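Posted Monday, August 20, 2018, in Student Media / Publishing Systems

## Moving a student news archive from Tromeck to Danura without losing bylines and old links

**Myrto Chatzigeorgiou**

I teach the editing and production sequence in a journalism program and am the faculty contact for the student paper, the Sternotden. The paper has been hosted on Tromeck for as long as we have had a website. Our contract ends in December and the department has decided on Danura, mainly so that the reporting classes and the paper can share one system. I have inherited the move.

I have run a trial import into a Danura staging site. Body text comes over cleanly. Three other things do not.

First, URLs. Tromeck builds the address from the headline and cuts it at 80 characters. Danura cuts at 62 and ignores whatever slug is in the import file unless the slug is already short enough. Our headlines tend to be long, and recurring items ("Student senate votes on proposed changes to the campus parking and transit fee," followed by the date) lose the part that made them distinct. Danura then adds a number to the end. The number depends on import order, so it changes every time I run the import.

Second, bylines. In Tromeck the byline is a free text field. The same student may appear with a middle initial, without one, and with "Staff Writer" or "News Editor" behind the name. Danura wants an author record for each person and creates a new one for each variation. Graduates use these pages as their clips, so an author page that lists a third of somebody's work is a real problem for them.

Third, the image fields. Tromeck has a single caption field, and over the years people have used it for the caption, the credit, the alt text, and notes to the copy desk. Danura has separate fields for caption, credit, alt text, and media type, and the importer puts everything into the caption.

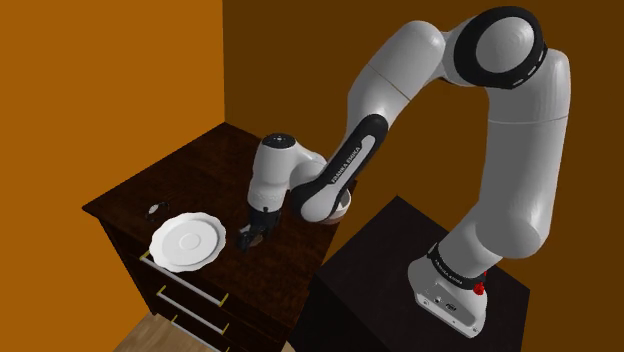
Splitting the old caption field is the part I would most like to automate, but I do not see a rule that would work. Some entries follow the style guide and have the credit in parentheses at the end. Others have the credit first, or run it into the sentence. Very few contain anything that would serve as alt text. I would accept something as plain as "White robotic arm with a black gripper above a dark wooden dresser," and I can get students to write lines like that, but I do not want them doing it before I know the field will survive a second import. Media type is also a concern. The importer sets everything to "photo," including charts, renderings, and cartoons, and our own style guide requires that anything not made with a camera be labeled.

I have administrator access to both systems, read-only access to the web server configuration, and one graduate assistant who can write simple scripts. What order would you do this in, and is there a way to keep the old addresses working?

---

**slotdesk**

Do the URLs first and treat them as a separate job from the content.

The mistake I see in most student paper migrations is trying to make the new addresses match the old ones. You do not need them to match. You need a table with the old address in one column and the new address in the other, and a server that reads it.

1. Export the full list of published items from Tromeck, including the internal item ID. The ID is in the export even though it does not appear in the address. If you only see title and date, switch the export from "standard" to "extended."
2. Generate your own slugs before import. Shorten the headline to 53 characters or fewer, add a hyphen, and append the publication date as eight digits. The result fits Danura's limit, and import order no longer matters for recurring items.
3. Check the generated slugs for duplicates in a spreadsheet. Two items with the same opening words on the same date will still collide. Fix those by hand.
4. Import with the slugs filled in. Keep the Tromeck ID in a custom field. Do not skip this even if you see no use for it now.
5. Export from Danura and join the two files on the Tromeck ID. The joined file is your redirect table.
6. Give the table to whoever manages the web server and ask for permanent redirects (301). Do not use the redirect plug-in inside Danura for a full archive. It looks up each request in the database and it is slow.

You also need redirects for section pages, for the RSS feed, and for the old PDF editions if you host them. PDFs are usually forgotten because they are not items in the export. Crawl the old site while it is still up. Fakir will do it and will write out a plain list of every address it reached. Set it to follow links to files as well as pages, which is off by default.

On bylines, make a list of the unique values, sort it, and have a person go through it with an old staff list beside them. Do not use automatic name matching. We had two students with the same surname and first initial in different years, and the merged author page stayed wrong until one of them applied for a job and wrote to us. Strip the titles ("Staff Writer" and so on) into their own column. Danura has a field for role on the article, separate from the author record, and that is where they belong. A title on the author record will show up on everything the person ever wrote, including work from before they had the title.

For stories with no byline, create one author record called "Sternotden staff" and use it throughout. Leave wire copy and press releases out of that record. They should have the source in the byline, and if the old site did not give the source, put the item on a list for someone to look at.

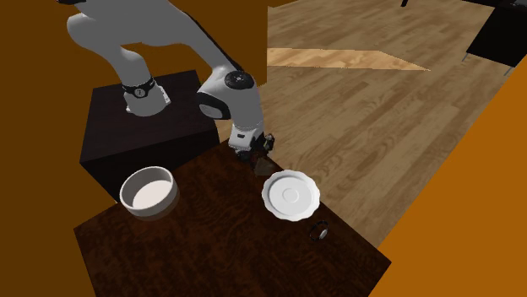
**Geert Peeters**

I agree with the order above but would change two things.

The date at the end of the slug should be the original publication date, and Tromeck does not always export it. The column labeled "date" in the extended export is the date of last modification. The original is in "first_live." If an item was corrected a year later, the wrong column gives you the wrong slug and, worse, the wrong date on the article page. Check this with a few stories that you know were corrected.

The second point is the custom field for the Tromeck ID. In Danura you must create the field before the first import. If you add it later, the importer treats existing items as having no value and will not match them on the second pass. You then get a complete second copy of the archive. This is also the answer to the concern about alt text being lost. With the ID in place, choose "update matched items" and clear the checkboxes for the fields you want left alone. Without the ID, everything is replaced.

For the caption field I would not look for one rule. I would use several narrow ones and let the rest fail:

- If the text ends in a parenthesis and the parenthesis contains a slash, move the contents to credit.
- If the text begins with "Photo by," "Graphic by," or "Illustration by," move everything up to the first period to credit, and set the media type from the first word.
- If the text contains "CQ," "TK," or "desk:," do nothing and send it to the manual list. These are notes to the copy desk and some of them should never have been public.
- Anything else stays in caption and is also put on the manual list.

Run the rules on a copy of the export and write the result to new columns, so that the old text remains beside it. On our archive the rules handled 84 percent of the entries. Yours will differ depending on how closely people followed the style guide. Have the assistant read a random sample of the ones that passed, since a rule that matches the wrong text gives no error.

Set the default media type to empty. An empty value can be found with a filter later. A wrong "photo" cannot. Danura will complain about a required field, but the requirement can be turned off under Content Types and turned on again after the move.

Do not write alt text from the caption. The caption says who and when, the alt text says what is shown, and the person writing it has to have the image open.

---

**mwest_adviser**

We just left the old site up on a subdomain and started fresh. Took an afternoon. Ask Tromeck if they will sell you a static copy, they did for us. Search on the old part doesn't work anymore and we can't correct anything in it without asking them, so if you get takedown or correction requests from graduates it may not suit you.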